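**January, afternoon, club bench notes**

Second session on the bowl task, and I'm writing this while my coffee is still warm because last time I left it till the evening and forgot half of it.

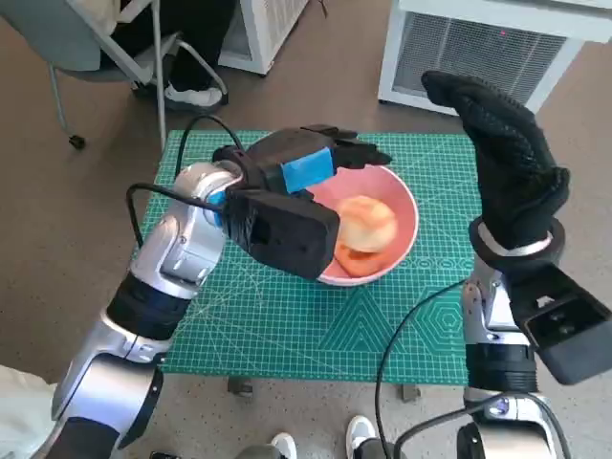 So, the plan for the student showcase is still Eyerusalem's: one arm deals with the bowl, the other deals with the fruit, and whoever is driving talks out loud the whole time so the others can learn from it. I love this idea. I was worse at it than anyone! I go completely silent when I concentrate, and Barry had to keep saying "and now what?" at me like a driving instructor.

Things I want to remember:

- Reset both arms to the home pose between tries. We skipped it a couple of times to save time and the left wrist drifted toward its limit, then we lost more time fixing that than we'd saved.
- The peeled fruit is a totally different job from the tennis ball we practiced with in the fall. Too gentle and it slides, too firm and you get juice where you don't want juice. Fereshteh turned the finger speed down to 39 percent and left the force alone, and I liked that much better.
- Cable slack! Check it before every run, both sides. Malachy wants to try routing them up and behind (he has a drawing, I haven't seen it).
- Wipe the fingers down after each fruit. Sticky fingers grip beautifully and then won't let go.

The log is up to 3,815 lines now and the file names are a mess, my fault mostly. I'm going to move everything into one folder called Dadulero — that's the team name we settled on, after a very long argument — and after that please don't save anything to the desktop.

Aisling asked whether we should score a try as good if the fruit comes out of the bowl but lands off the mark. I said no, Barry said half a point, and we went round on it for far too long. The rule sheet only says "placed," so I'll email and ask. Until I hear back, write down where it ended up and we can score it later.

One worry. There's a tiny delay between my hand moving and the right hand following, and I can't tell if it's the network or me. Malachy thinks it's the laptop. Next time we'll run it with everything else closed and see if it still feels laggy.

For next session: 3 fresh oranges (Fereshteh), paper towels, the spare power strip from the Clurkley box, and somebody please bring the long hex key back. I need it for the left base.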